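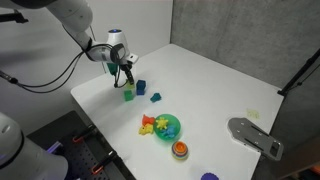
The arm and two-fingered gripper over the sorting table, with the blocks, bowl and toy animals.

Planning for the second bench

Several readers have asked how the equipment budget for the Tudau workroom was prepared, and the September review seems a suitable occasion to set it down.

The initial request, drafted with Nabila Ismail, covered the arms and very little else. Bram Lambrechts returned it with a note in the margin asking what the arms would be fastened to. It was a fair question. Clamps, pegboard, cable and wall panels now have their own line, and that line stands at $991. I would advise anyone preparing a similar request to price the mounting hardware before approaching a supplier about the arm itself.

Replacement gripper fingers were quoted by Stotance at $577 for a set of eight. We have approved two sets for the coming year. Goh offered a lower price but could not commit to a delivery period, and a bench standing idle costs us more than the difference.

The objects to be handled are the least expensive part of the program. Colored cubes, small toy animals and a shallow bowl were purchased from an ordinary toy store and charged to consumables. Ratih Pangaribuan has requested that duplicates be bought at the same time, as colors and shapes are often discontinued. I have agreed to this.

Two matters remain open. The service agreement with Clurkelero has not been signed, pending clarification of who pays for return shipping. The floor space for the second bench also requires written approval from Amparo Vallejo, and no purchase order will be issued until it has been received.

Filed under: Equipment, Budget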